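Marketing Promocional, apontamentos da aula 2
Docente: Davina Rennie

Tema: o código promocional ligado a uma época do ano

Na aula anterior falámos do preço de lista. Hoje tratamos do desconto temporário, que a loja oferece durante um período curto e com uma condição para o cliente. O caso de estudo é a Gultden, uma loja em linha de papel de parede e autocolantes decorativos.

Em setembro, a Gultden preparou a campanha do regresso às aulas. O cliente escolhia um autocolante da coleção Trollari, escrevia o código no carrinho e recebia metade do preço. O envio não entrava no desconto, e este ponto estava escrito na página com letra de tamanho normal. Peço que reparem neste detalhe, porque no exame muitos alunos o esquecem.

O código foi enviado a 3.771 assinantes do boletim. Destes, 3.042 abriram a mensagem. A empresa tinha fixado um limite de 2.000 utilizações.
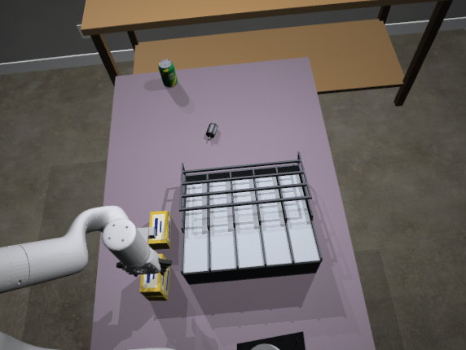
Porque é que a loja põe um limite ao número de utilizações?
Para conhecer antes o custo máximo da campanha. Com metade do preço em cada venda, a margem fica muito pequena, e sem limite o prejuízo pode crescer depressa.

A segunda campanha, da loja Munro, funcionava de outra maneira. O cliente devia enviar uma fotografia da sua sala já decorada e só depois recebia o código. A participação é menor neste modelo, mas a loja ganha imagens para usar na publicidade, sempre com autorização escrita do autor.

Vocabulário: código promocional, prazo de validade, condição de acesso, desconto acumulável.

Trabalho para entregar até 10 de outubro de 2019: escrever o anúncio de uma campanha para a marca Rarnent, com título, condição, código e prazo. Máximo de uma página. Os trabalhos sem prazo de validade indicado serão devolvidos para correção.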